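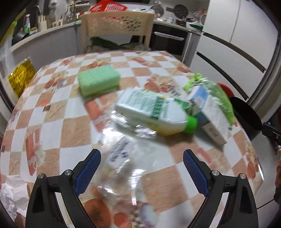
금요일 오후에 Stosoren 견학을 다녀왔어요! 로봇 학습용 시연 데이터를 모으는 팀인데, Vandetstead 역에서 버스로 30분을 더 들어가야 해서 가는 길에 벌써 지쳤습니다(버스 에어컨이 고장이라 더 그랬어요).

연구실 같은 곳을 상상했는데 도착해 보니 그냥 부엌 딸린 집이더라고요. 체크무늬 식탁보에 싱크대, 오븐까지 다 있고요. 사람이 손에 그리퍼를 들고 식탁 위 물건을 집었다 놓았다 하면 그 과정이 통째로 기록되고, 나중에 모델이 그걸 보고 배운다고 합니다. 프로젝트 이름은 Skurkberg. 무슨 뜻이냐고 물었더니 다들 웃기만 하고 안 알려줬어요.

저도 해 봤습니다! 안쪽에 파란 패드가 붙은 검은 손가락 두 개를 벌렸다 오므리는 건데, 생각보다 훨씬 어려워요. 내 손이면 1초면 될 일을 자꾸 헛집고, 마음이 급해지니까 손목부터 홱 돌아가고... 옆에서 천천히 하라는 말을 거의 네 번은 들은 것 같아요. 너무 급하게 움직인 시연은 나중에 걸러낼 수도 있다고 해서 살짝 찔렸습니다.

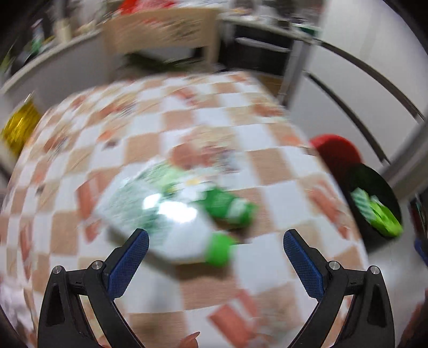 *초록 뚜껑 병과 그리퍼. 빠르게 움직이면 화면이 이렇게 흐려져요.*

제일 재미있었던 건 물건 고르는 기준이었어요. 투명한 비닐이나 반짝이는 포장은 카메라로 보면 경계가 애매해서 일부러 섞어 둔다고 해요. 같은 병도 눕히는 방향을 계속 바꿔 주고요. 한 사람이 너무 오래 하면 동작이 다 비슷해져서 교대도 자주 한답니다.

끝나고는 근처 Quách에서 쌀국수를 먹었는데 국물이 진짜 좋았어요. 젓가락질하면서도 자꾸 그리퍼 생각이 나더라고요 ㅎㅎ 다음 견학은 8월에 또 연다고 하고, 한 번에 두 명씩만 체험할 수 있으니 가실 분은 신청부터 서두르세요. 버스 시간표도 꼭 확인하시고요!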